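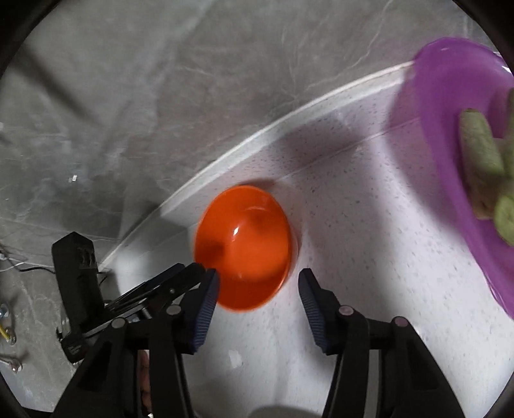 Bring your own bowl: the Stotby shared lunch is back

We're so pleased to be laying the tables again! The June lunch was our busiest yet, with 40 of you through the door and five sorts of salad on the go, and people have been stopping us in Crabtree Lane ever since to ask when the next one is. So get this down before you forget: 3 August 2023, Briklow Hall, doors open at 12, food as soon as we can get the lids off.

It works the same way as before. Bring one dish to share and one bowl to eat from. Any size, any colour, chipped or smart, the brighter the better as far as I'm concerned — there is something so cheerful about an orange bowl next to a purple one on a pale table, and once they're all out it looks like a party before anyone has sat down. Please put your name on the bottom with a bit of tape. We still have two from June on the kitchen windowsill, both blue, and one of them is much too nice to have been left behind on purpose.

Now, the greens. The gardens are going mad at the moment and Beryl Horrocks has promised courgettes, cucumbers and as many runner beans as she can carry. If you have a glut of your own, bring it along raw and we'll chop it on the day. Jamie Entwistle is doing his yoghurt and mint dip again (hooray!) and has been talked into making double, as the last lot had gone before the second table got a look in.

A few of you asked for Beryl's cucumber salad. She doesn't measure anything, but I stood next to her and wrote it down. Slice two cucumbers as thinly as you dare, salt them well and leave them in a colander while you have a cup of tea. Squeeze them out with your hands, then toss with a spoonful of vinegar, a pinch of sugar and plenty of chopped dill. She sometimes adds spring onion, and I've had it with radishes too, which was lovely.

We could do with more serving spoons, and one really big mixing bowl if anybody has one to lend. The old cream one finally cracked. Plates for pudding are in the hall cupboard, so there's no need to bring those.

It's £2 a head towards the hall, under-fives free. Tell Jamie if you're coming, or ring the hall on extension 58 and leave a message. Do say if there's anything you can't eat, and we'll put labels out. If you need a lift from the Inidico end of the village, let Beryl know, she has room for three and a trifle.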